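About Arkside Suture School

Small classes, a lot of thread, and a teacher who talks too much (me).

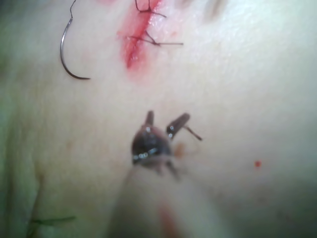

So who are the classes for?
Vet techs, nursing and pre-med students, physician assistants getting ready for a surgical rotation, and anybody whose job will one day ask them to close a wound neatly. You don't need any experience. If you've never picked up a needle driver, I'll put one in your hand in the first ten minutes.

I'm Shirley Fairclough and I started Arkside in a rented room over a tile shop. I'd been a surgical tech for a long time before that, and I kept meeting bright young people who could name every layer of the abdominal wall and couldn't tie a square knot to save their lives. They'd learned knots from a diagram! I had learned mine on a kitchen chair, with a shoelace, from an older nurse who slapped the table whenever I let the tension go. I can still hear it.

The first class had four students and one good lamp. We've moved since then (same street, other side, better parking) and there are three of us teaching now. Manaia Partington does the beginner evenings and has far more patience than I do. Gorazd Kadrić runs the small-instrument course, where the work gets fine and everybody forgets to breathe. I still take the Saturday group because I like Saturdays.

What we spend our time on is pretty plain stuff. Simple interrupted sutures come first, and we stay there longer than most places would. You put one in, you tie it, you cut the ends, you move down the incision and do it again. I want the spacing even and I want the edges to meet without puckering. People always pull too tight at first. They're nervous, they want that wound shut, and they crank on it like a boot. Edges should just touch. Leave yourself a decent tail when you cut, and know where your needle is the whole time you're tying. I say that last one so often that a student once put it on a mug for me, and it's still the mug I use.

After that we go on to mattress sutures, running sutures and buried knots, in that order. The small-instrument people do it all over again with finer thread and longer handles, and they're usually a bit humbled by the first evening. Instrument ties feel backward until one day they don't. I can't explain it any better than that, and I've tried!

A beginner course is six evenings. It costs $298, and that covers your thread, needles and practice materials plus the loan of a full instrument set while you're here. We go through over 1,000 needles in a busy season, so please don't feel bad about bending one. Classes are capped at 24 across two rooms, though most nights are smaller. If you want to practice at home, we sell the Enitz starter roll at the front desk, and you can borrow a lamp.

Luminița Furtună answers the phone and the email. She also keeps the wait list, and she's very fair about it, so there's no use asking me to bump you up (people have tried cookies). Group bookings for clinics and schools go through her too. We did a two-day course for the staff of the Chaudhry animal clinic last fall and would love to do more like it.

A few things folks ask before the first night: wear closed shoes, tie your hair back, and eat something beforehand. Left-handed students are very welcome, and we have left-handed needle drivers, which took me ages to track down. Reading glasses are nothing to be shy about either. I own five pairs and can find one.

The next beginner course starts in September. Enrollment is open now, and the front desk is staffed on weekday afternoons. Come by and tie a few knots with us before you sign up, there's no charge for that.

Shirley

Page updated 2021-06-05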